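Call for Participants: Hand-Held Gripper Comparison

The Trikness Laboratory seeks 20 adults to take part in a comparison of hand-held grippers. Participants will handle cord and other small items at a table for two hours. 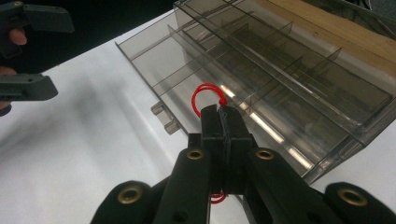
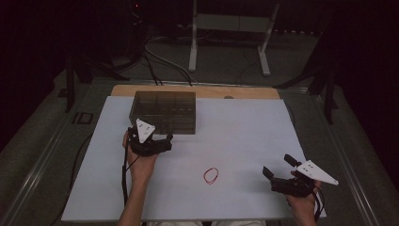

Hand-held grippers and a loop of red cord, seen close up (first) and at the full table (second).

No technical experience is required. Applicants must have full use of both hands. Apply in writing to Merike Paju, Study Coordinator, by 24 January 2021.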